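Notebook – open day, two-arm bench
April, written up the same evening

Setup done by 8:40. Doors at 10. Kohei Kuroda had the leader arms, I had the laptop and the door. 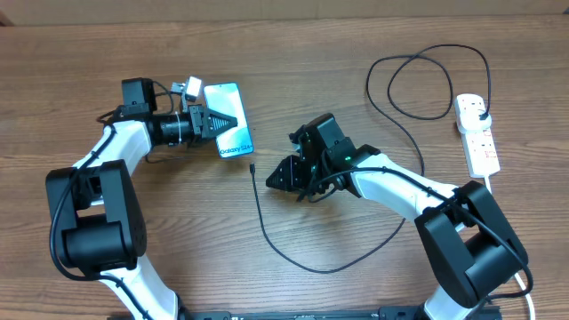 The plan we agreed with Benstead was one task, repeated all day: phone on the table, left arm steadies it, right arm picks up the end of the charging cable and plugs it in. Ernő Oláh wanted the block sorting as well. We left it in the cupboard. Last time we had two tasks going and spent half the day swapping props while people stood there.

Visitors: 158 by the door clicker. Biltuvden sent a group in the morning, the rest were walk-ins and two school classes. The second class came early and overlapped with the first, so it was tight on the window side for a while.

Runs: 72 attempts logged, mix of teleop and policy. I have not split them properly yet. The log has a column for mode but Kohei and I filled it in differently before lunch (he wrote T/P, I wrote who was driving). Needs cleaning before anyone quotes a success rate. Please don't take one from the whiteboard.

Checkpoint used was step 1,725 of the short fine-tune. The later one looked better on the loss but kept closing the right gripper early when we tried it the evening before, so we went back. Worth finding out why. Gianni Dal Bello thinks the last batch of demos has a lag between the arm and gripper channels. I looked at two episodes and could not tell.

What went wrong, in order:

10:25 – left gripper pushed the phone instead of holding it. Lowered the close target a little. Better after that, though it still creeps if the approach is too flat.

11:10 – right elbow servo threw an overload and dropped out of the chain. Power cycled, rehomed, back in four minutes. Same joint as in the Kasitz demo. Temperature read 70 when I checked it, and that was after it had been sitting. I would like to swap this one out before we run it for a full day again. Wilfredo Sebastian says there are two spares in the gray drawer, one of them untested.

11:50 – cable. The policy does fine when the connector end is near the phone and pointing more or less toward it. If a reset leaves it turned the other way, the arm goes to the right place, pinches, and comes up with the connector at a useless angle. Then it tries to insert anyway. We started resetting by hand to a similar pose each time, which is cheating a bit, and I told people so when they asked.

Lunch 12:30 to 1:15. Arms off, covers on.

1:40 – lost one camera stream. Loose USB plug at the hub, pushed it back in. Restarted the script twice because the first time it came up with the camera order swapped and the policy did nothing sensible. We need to fix the device names by port. This has been on the list since the winter.

3:05 – a boy from the second class asked to drive. Kohei let him have the leader arms for the afternoon gap and he got the connector off the table on his third try. After that everybody wanted a turn, so we dropped the policy runs for half an hour and just did teleop. It was the busiest part of the day. Next time put it in the schedule – say fifteen minutes each hour – and have a second person to watch the joint limits.

Questions that came up more than once: how long does it take to teach it, what happens if you use a different phone, does it know when it has failed. Answer to the last one is no, and people seemed more interested in that than in the runs that worked. Ottavio Testa from Benavides stayed for a long time and asked about grip force. I said we only have motor current to go on. He is sending a note on the fingertip pads they use. Follow up if nothing comes by the end of the month.

To do:
Clean the mode column, then compute rates by mode
Replace right elbow servo, test the second spare
Camera names by port
Record new demos with the connector end in bad poses, at least a session's worth
Check gripper lag in the last batch (Gianni)
Return the barrier posts to Benstead, they want them back before the next event

Packed up 5:20. Leader arms are on the top shelf, not in the case. The case latch is broken.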